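Molen results: is the 200-demo claim any good?

Started by gripewater, 15/06/2026

gripewater
Has anyone read the Molen write-up from Arif Gunawan's group yet? They say a two-arm policy trained on 200 demos copes with clutter it hasn't met before. I've been through it twice and can't find how "hasn't met" is defined. New objects? Old objects moved a bit?

tinsnips
Section 3. Object positions are shuffled between trials and a few items are swapped. It's fine as a first result.

gripewater
Swapped from the same drawer of stuff, by the look of it. That's a weaker claim than the title.

odera_s
Sharon Odera here, I worked on the evaluation. Fair point on the title. The swapped items were kept out of training, but they were bought at the same time as the rest. Success was scored by two of us from the recordings, with up to six attempts per layout.

lowtorque
Up to six? So a layout counts as solved if it works on the sixth go? Cendska got a kicking for that last July.

odera_s
No, every attempt is scored separately. The table in the appendix has it per attempt. We should have put it in the main text.

tinsnips
Told you it was in there.

lowtorque
In an appendix, under the Urio baseline, in tiny type. My other gripe is the lighting. Black cloth on the walls and ceiling, black table, bright board. Any vision model would be happy in there. Try it in a kitchen.

odera_s
One of the layouts, for anyone who hasn't opened the PDF:
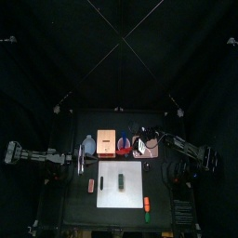

Both arms over the table, card in the right gripper, bottle near the left one.

gripewater
Thanks. Busier than I expected, I'll give you that. Still one table in one dark box though.

tinsnips
Vallano tested on one table as well and you liked that paper.

gripewater
I liked that they said so in the abstract.

odera_s
We'll change the abstract. A second site is planned but I can't promise when.

lowtorque
I'll believe the clutter claim when I see that one.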